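Pre-Session Inspection Checklist: Two-Handed Bagging Runs
Estness project, home collection, revision 6
Filled in by: Tolera Birhane
Reviewed by: Jagadeesh Rodrigues
Session type: soft packages, paired hand-held grippers
Start 9:10 a.m.

Mark each line OK, FIX or N/A. Comments are not optional on anything marked FIX. "See last time" is not a comment. (J.R.)

SECTION A – THE ROOM

A1. Walking lane clear for two full paces behind the operator. OK
Now. At 9:10 it contained a footstool.

A2. Floor dry, no loose rugs. OK

A3. Ground covering flat, no edge standing up where a shoe can catch it. FIX
One corner curls. Pressed it down, it curled. Taped it, it curled with tape on it. Left it weighted with a dictionary during setup and took the dictionary away before recording, as it is not on the object list.
Reviewer: Put it on the order sheet. We have been losing to this corner since October.

A4. Doors fixed open or fixed shut, none drifting. OK

A5. Householder told which area is in use and until when. OK
Told until noon. Was told lunch is at 11:30.

SECTION B – THE GRIPPERS

B1. Linkage screws finger-checked, both tools. OK
One on the right-hand tool took an eighth of a turn. Noted here so that the next person who finds it loose can feel less special.

B2. Finger pads seated, no lifting at the tips. OK

B3. Pads wiped before the first run and after every 80 grasps. OK
Wiped at 80 and again when they got crumbs on them, at a number I will leave out of the record.
Reviewer: Please leave it in the record. Slip rate is half the paper.

B4. Fingers open and close fully with no grit or clicking. FIX
Left tool clicks on closing. Force is fine, alignment is fine, it just has something to say. Logged under sound.

B5. Nothing dangling near the linkage: cords, sleeves, lanyards. OK
Lanyard removed after being asked twice.

B6. Pinch warning read aloud to anyone new. N/A
Only me. I read it anyway and was not surprised by the ending.

SECTION C – THE OBJECTS

C1. All packages sealed, no leaks, no split seams. OK
Two rejected before start. One of these was rejected by being eaten.

C2. No glass, no blades, nothing heavier than the limit of 800 grams. OK
Heaviest today is 400.

C3. Mix of shapes: long, square, floppy, stiff. OK
Plenty of floppy. The stiff ones are boring and the policy already handles them, so the proportions are per the Alaoui plan and I accept them.

C4. Shiny wrappers included on purpose. OK
These are the ones the tracker hates. The covering is glossy too, which gives it a second thing to hate.

C5. Basket placed within reach of both hands without leaning. FIX
It was in reach of the left hand and a mild stretch for the right. Moved it four inches and restarted the count.

SECTION D – GRASP QUALITY SPOT CHECK

The rule from the Rirkari pilot, for anyone reading this without having sat through that meeting: in a valid two-handed segment, each tool has its own object and neither is helping the other. If one tool steadies the other's package, the segment goes in the "assist" pile. The pilot mixed the two piles, and the learned policy spent its evaluation reaching across to help with things that needed no help. It was very polite and it dropped nearly everything.

D1. One still pulled per batch and checked by eye. OK 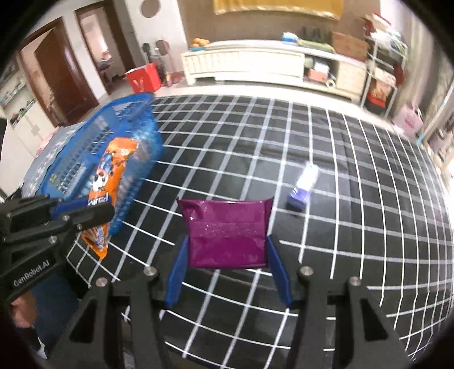

D1 still. Purple pouch between the blue pads of the near tool, orange snack bag at the left-hand one, basket behind the bag.

D2. Each tool on a separate object. OK

D3. Package pinched on the body of the pack, top seam free. OK
Purple pouch qualifies. Both top corners are out in the open and the pads are on the lower half. I have stared at this pouch long enough to have opinions about its seam.

D4. Other objects clear of the closing fingers. OK
There is a white and purple item on the covering to the right of the pouch. Not touching.
Reviewer: Agree. Purple next to purple will annoy the segmentation model, so please flag the batch. Do not move the item in future either. It needs annoying.

D5. Operator's fingers outside the linkage. OK
Checked by hand at setup, both tools.

SECTION E – RESULT CHECK AND SIGN-OFF

E1. Segment count entered. OK
456 kept. The assist pile is counted on its own sheet, where it can help itself.

E2. Held-out set untouched. OK
Nothing from this house goes into training for Ula until the baseline is rerun. I have written this on the drive, on the drive's box, and on my hand.

E3. Claims in the session notes match what was measured. FIX
I wrote "the separation rule improves placing." Struck out. We have one comparison, in one kitchen, with a basket that moved.
Reviewer: Replace with "placing was better under the rule in the first comparison; second house pending." Less fun at parties, but I can defend it.

E4. Batteries out, tools cased, pads facing inward. OK

E5. Open items carried forward: A3 (corner), B4 (click), C5 (mark basket position with tape before start), E3 (wording).
Reviewer: Different tape from the corner tape, please.

Closed 11:34 a.m. Lunch had started.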